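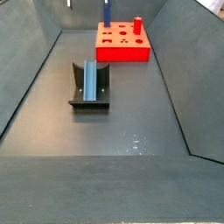

Whiteley handheld steamer, the small one with the yellow trigger. Bought in May 2022, used nearly every day since I opened it, typing this up during nap time so forgive the mess.

Short version: keep it. Would buy again at the price I paid, would NOT buy at full price. Details below for the people who like details.

## Why I wanted one

I run a home daycare in Weltevville. Small group, mostly under three. Everything goes in somebody's mouth. I was doing the spray-and-wipe, then rinse, then dry routine every evening and my hands were a wreck. Cracked knuckles all winter. Iona Pollock (she has the toddler room over in Plarnstead) told me she switched to steam for the high chairs and the changing area and was never going back. She has the bigger canister kind though. I don't have a closet for that.

So, handheld. Paid $61 at the outlet store on Flirkgate, box was dented, machine was fine. No manual in the box. Found it online, it's mostly warnings.

## What comes with it

- the steamer itself, tank built in
- short hose you can add or leave off
- a round brush, stiff
- a flat squeegee thing for windows
- a cloth sleeve that goes over the squeegee
- pointy nozzle
- measuring cup and a little funnel

The funnel is useless, it leaks around the neck. I use a squeeze bottle. The measuring cup is good, has the fill line molded in so it won't wear off.

## Heating up

Slow. Not terrible but slower than you want when there's oatmeal drying on a tray. Fill, cap, plug in, wait for the light. I now plug it in before I start picking up toys and by the time the floor is clear it's ready. If you sit and watch it you will be annoyed.

Cap has a safety lock and will not open while there's pressure. Good. Also means if you run out halfway you have to let it cool before you refill. This is my biggest complaint. The tank is small and I run out in the middle of things constantly. A tank gets me through the high chairs and the bathroom sink, then wait, then refill, then the rest. On a big cleaning day I was at it for 53 minutes and a lot of that was standing there.

## How it does on actual stuff

**High chairs.** The reason to own it. That gunk in the groove where the tray slides in? Pointy nozzle, a few seconds, wipe with a rag. Gone. I'd been going after that with a toothpick like an idiot. Straps come out decent too, just give them plenty of time to dry before anyone sits.

**Bathroom.** Very good around the faucet and the base of the toilet. Grout is so-so. Brush plus steam got the light stuff, didn't touch the old stains by the tub. I think those are just the color of my grout now.

**Fridge shelves.** Took the shelves out first and let them come up to room temperature, the manual makes a big deal about cold glass. Worked great on dried juice.

**Toys.** Mixed! Hard plastic stuff I still mostly wash in the sink, and the storage bins get a turn in the tub. I tried steam on a cheap stacking cup and it warped, so test something you don't love. Anything with glue or stickers, skip it. Anything with a battery, obviously skip it. Where steam helped was seams and corners, places a rag doesn't get into. Short bursts, keep it moving, don't park it.

**Soft things.** Surprisingly good on the reading cushions. Cloth sleeve on the squeegee head, go slow. They come out a bit damp so I prop them by the window. Don't overdo it or they smell like wet dog till morning.

**Windows.** Meh. Streaks. Maybe its me. I went back to vinegar and newspaper.

**Stove top.** Not bad on fresh grease, pointless on baked on.

**Floor.** Don't bother, you'd be on your knees all day. Get a mop one.

One thing I should say, I don't treat it as a replacement for sanitizer on the surfaces where my license says sanitizer. Diaper table still gets the regular product, with the regular wait. Check your own rules. Steam gets the crud off and that's what I use it for.

## Noise, weight, cord

Hiss is loud up close. Woke the baby once, from the next room with the door open. Door closed, no problem.

Weight is ok empty, gets heavy full, wrist was sore the first week. I swap hands. Cord is a decent length, I can reach all of the kitchen from one outlet, but you will step on it. Hose helps a lot with the weight becuase you can set the body down and only hold the end.

And the steam keeps dribbling for a second after you let go of the trigger. Hot drips. I got one on my foot. Wear shoes. I never run it with kids awake in the room, it comes out after pickup or during naps with the gate shut, and it cools down up on the counter at the back.

## Upkeep

We have hard water here. After a couple weeks it started spitting, little white flecks. Rinsed the tank, switched to distilled, no more flecks. So figure in a jug of distilled now and then. Empty the tank when you're done, don't leave it sitting overnight.

Cloth sleeve goes in the wash with the rags. No softener. Buy a second one if you can find it, I couldn't, so I cut up an old towel and used a rubber band. Works the same.

The brush is already splaying. They sell replacements but only in a pack with the other attachments, which is a racket.

## Customer service

Called about the leaky funnel. Waited forever, then got a very nice woman, and she mailed a new one. The new one leaks too. Squeeze bottle.

## Versus the others

Borrowed Ha-neul Yoon's canister steamer for a weekend to compare. Way more steam, way longer run, heavier brush, did a better job on my grout. Also it's the size of a small dog and took up the whole bottom of the pantry. If you have the room and you're doing a full center, get that kind. For one kitchen and one bathroom and a playroom the handheld is enough, if you can stand the refills.

## Rating

Cleaning: good, very good on high chairs
Tank: too small
Attachments: nozzle great, brush ok, funnel trash
Price: fine on sale

Four out of five. Loses one for the refilling. My hands are better already, so there's that. Will update if the seal goes, I've read complaints about the cap seal on the older ones.

Somebody's up. Gotta go.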